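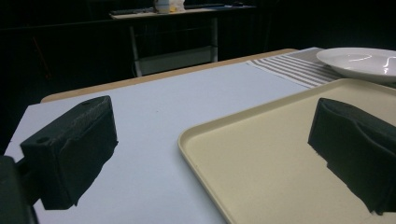
Cetberg Site Users' Group
Minutes of the meeting held in August 2019, Lapointe Room

Present: Lucie Dufour (chair), Harvey Nguyen (minutes), representatives of Stores, Catering and Estates.
Apologies: Finance.

1. Minutes of the July meeting
Agreed, with one correction. Under item 4, "Flellum" should read "Urnaler". The lease question concerned the Urnaler building only.

2. Matters arising
2.1 The door closer on the ground floor corridor has been replaced. Closed.
2.2 Visitor parking: carried forward to item 5.

3. Open day: table-laying demonstration
3.1 LD reported on the plan for the Flellum demonstration. Visitors will be shown the hand-held gripper first and the arm second. The task is the same for both: plate, placemat and tray on the white-topped table.
3.2 HN asked whether visitors would be allowed to hold the gripper. LD confirmed that they would, one at a time, with a member of the Flellum team beside them. Under-16s to be accompanied by an adult.
3.3 Finger pads. The gripper fingers are faced with black foam. Stores asked how often the foam should be changed. No interval has been set. Agreed that pads will be inspected before each session and changed where the edge is torn. Spare pads to be kept in the demonstration room.
3.4 Recordings. The project holds 1541 recordings of table tasks, of which 329 were made on the present table. HN to confirm whether the second figure includes the trial runs in July. LD asked that only confirmed figures go on the display board.
3.5 Crockery. Catering asked for plates to be returned to the kitchen at the end of the day and not kept with the equipment. Agreed. The striped placemats belong to the project and stay where they are.
3.6 Lighting. Estates noted that the overhead light reflects off glazed plates. LD said that the lighting should not be altered between now and the open day. Estates will postpone the tube replacement in that room.
Action: HN (3.4), Stores (3.3), Estates (3.6).

4. Numbers and route
4.1 Over 100 people have registered. Groups will enter by the Urnaler side and leave through the courtyard.
4.2 A barrier is to be placed in front of the arm. Estates to supply.
4.3 The emergency stop is to be tested before the first group and again after the lunch break. Results to be entered in the log by whoever carries out the test.
Action: Estates (4.2), LD (4.3).

5. Parking
The lower car park will be reserved for visitors. Staff to be told by email.
Action: HN.

6. Any other business
Catering reported that the tea urn in the Lapointe Room is leaking at the tap. Estates to look at it.

7. Next meeting
Date to be circulated by HN after the open day.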